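Squeaky Hinges: What I'd Skip and What I'd Try

Every tips column says to rub a squeaky hinge with bar soap, candle wax or mayonnaise. I have tried the first two. The soap bought me 8 days of quiet and then left a gray crust in the knuckle. I'm not putting mayonnaise on a door.

Cooking spray is worse. It goes gummy and holds every bit of lint in the hallway.

Junpei Sugiyama wrote in to say he gets years out of petroleum jelly. Maybe so. I tried it on the pantry door in April and it's still quiet, but that door never squeaked much to begin with.

What I do now:

Close the door and tap the pin up with a nail and hammer. One pin at a time, or the door comes down on your foot.

Wipe the pin, then scrub it with steel wool. Most of the noise is old paint and rust, and no oil fixes that.

Put 2 drops of light machine oil on the pin, spread it with a rag, and tap it back in. Swing the door about 16 times and wipe off what runs out.

If it still squeaks, check the screws before you buy anything. A loose top hinge lets the door sag, and then the plates rub. I doubt the $80 "silent" hinge sets would cure that either.

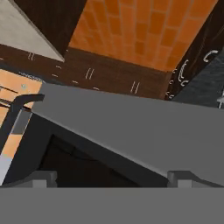

Stripped screw holes get a glued toothpick or two, snapped off flush and left to dry overnight.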